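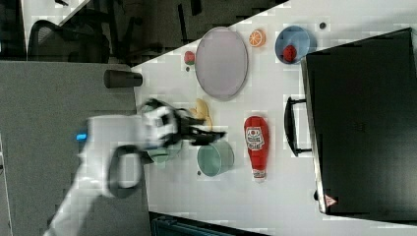 Teal cup, red ketchup bottle and the big oval plate, out on the white table.

About Delbridge Language School

Hi, I'm Wing-sze Mak, and I run Delbridge with my friend Yaqin Jia. I teach the Cantonese classes, she teaches the Mandarin ones, and we both answer the phone (badly, in Yaqin's case — leave a message and she'll call you back after supper).

We met in the laundry room of an apartment building on Ernness Road. I was trying to get my son to name the colours of his socks in Cantonese and he was answering me in English, every single sock. Yaqin had the dryer next to mine and started laughing, then told me her daughter did the same thing with Mandarin. We complained for a whole load of towels. By December we had eleven kids in her living room every weekend and her downstairs neighbour had started leaving notes, so we went looking for a proper space.

We moved into the old Hutsuliak Shoes building the next spring. If you grew up around here you probably got your school runners there! The shoe shelves are still up and hold our picture books, and the bench by the door is the one where you used to get your feet measured. We have two classrooms and one washroom, and 49 students between the weekend groups and the after-school ones.

Most of our families have somebody at home who speaks the language, a grandma or a dad or an auntie on the phone from Markham. Some have nobody, and that's fine too. The youngest we take is three. We also have a grown-ups' class that began as parents waiting around with their coffees and is now, I have to say, the loudest group in the building. 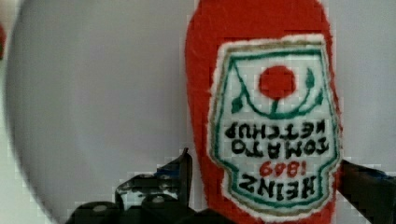

We teach speaking first and leave reading and writing until a kid is asking for it. Yaqin used to teach grade one and she's very firm about this. For the little ones that means a lot of food talk: asking for things, passing things, refusing things politely, refusing things rudely (they love that week). You'd be surprised how far you can get with what's on a table. The ketchup bottle is a soft fuzzy one with a tomato and leaves stitched on the label, and a four-year-old can get red, green, tomato, leaf and "I don't want any" out of it before snack. The older kids move on to ordering, bargaining and arguing about whose turn it is, and after that they start bringing in their own topics, mostly hockey.

Homework is ten minutes of talking to somebody. We do send home a card with phrases on it, and we recorded them all for parents who aren't sure of their tones. Those recordings are on Lultico, the app we use for class messages, and you'll get a login when you register. Please do turn the notifications on, we post snow closures there.

We're not strict about attendance but we do hold your spot for only three missed classes, as the Cantonese beginners' group has a wait list. Siblings get a discount. Grandparents sit in for free and are usually put to work.

To ask about a spot, call the school at extension 3581, or come by at pickup time and look for me near the shoe bench.

Page updated 2020-05-18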